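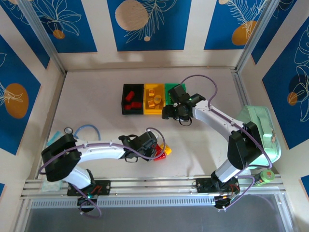
December 3, 2022

Spent the evening on the arms again. The plan was an hour. It was past eleven when I noticed I hadn't eaten, and by then the only thing within reach was a pack of crackers of unknown age.

The right one has a wobble in the elbow that comes and goes. I tightened everything I could get a key on, and the wobble moved to the shoulder, like a tenant changing rooms. The left one behaves, mostly. It will hold a block all night if you let it. Letting go is a more delicate subject.

Sorting is still the goal: red in the black tray, yellow in the yellow tray. I picked the yellow tray for the yellow pieces myself, back in October, and was pleased with how tidy it looked. The vision code does not share my taste. It can find red on black without blinking, but yellow on yellow it treats as a rumor. I could swap the trays in two minutes. I have instead spent 8 evenings on the thresholds.

Ran 200 picks before dinner (the dinner I didn't have). 177 good ones. I wrote the number on the wall calendar and then felt silly, and then left it there.

Žydrūnas Grigaitė came by the shop to borrow the big clamps and stood watching for a while with his coat on. He asked whether it could do laundry. I said no. He asked whether it would ever do laundry. I said it was a matter of priorities. He took the clamps and also my good tape measure.

The purple cables still need proper clips. They swing when the arms turn fast, and I keep telling myself I like the color, which has nothing to do with it. Fornumard wants more for a bag of clips than I paid for the rail screws, so zip ties it is.

Tomorrow: elbow, again. Call Vuteck about the spare motor. Buy crackers.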